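Voso arm kit with the Tronow gripper: a long-ish review from a short worktop

I bought the Voso because I wanted a robot arm at home and had run out of sensible reasons not to. The kit comes as 937 parts if you believe the packing list, and I do, having sorted them into muffin tins over one wet March. Build time was 28 hours. The box says "a weekend", and I suppose it depends how you feel about sleep.

The arm itself goes together well. Holes line up, cables reach, and the printed manual is decent until the wrist section, where the drawings flip over between one page and the next without a word. I built the wrist backwards, took it apart, and built it backwards again.

Most of my testing has been the same dull job: get a banana off a pink plate and over to a green bowl. 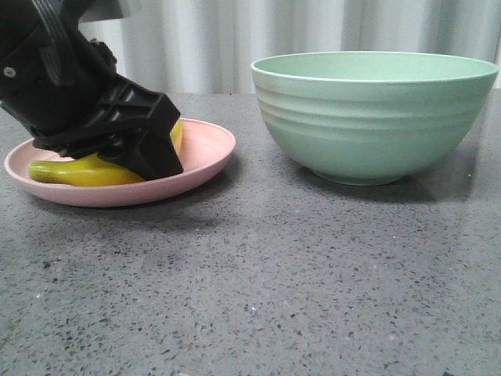
Page last changed: March

The Tronow gripper is sold separately, which stings, but it is the best thing about the set-up. It is a big wedge of a thing and has to come right down into the plate to get hold of anything lying flat, so go gently with your lowest height setting. I set mine too low at first and shoved a saucer along the worktop with real conviction. Grip force has 3 levels. The middle one is fine for fruit. The top one I would save for people you don't like.

Software is where the shine comes off. Alemneh, the free control program, works by letting you save positions and play them back in order. Good idea, and easy enough once you've found the save button, tucked inside a menu called "Extras". It forgets the speed setting every time you close it, so the first run of the evening is always at full tilt. I now keep a hand on the switch and my tea in another room.

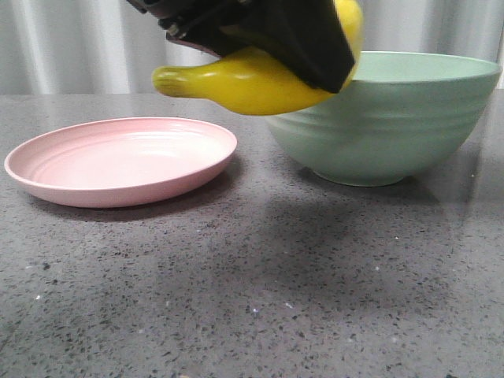 Banana in the gripper, just by the rim of the bowl.

Deep bowls need one more saved position than you'd think. Go straight across from the plate and you will clip the rim, so add a point well above it and come down from there. The manual doesn't mention this – the manual has moved on to warranty terms by then.

I also tried the Astex gripper on the same arm. It's cheaper and quieter, and it dropped nearly everything I gave it. I sent it back.

Good: solid joints, tidy cabling, a gripper that holds on.
Bad: the wrist pages, the forgetful software, a power lead about as long as a shoelace.

Would I buy it again? Yes, with the Tronow and a longer lead in the same order. If you only want your fruit moved, you have arms already.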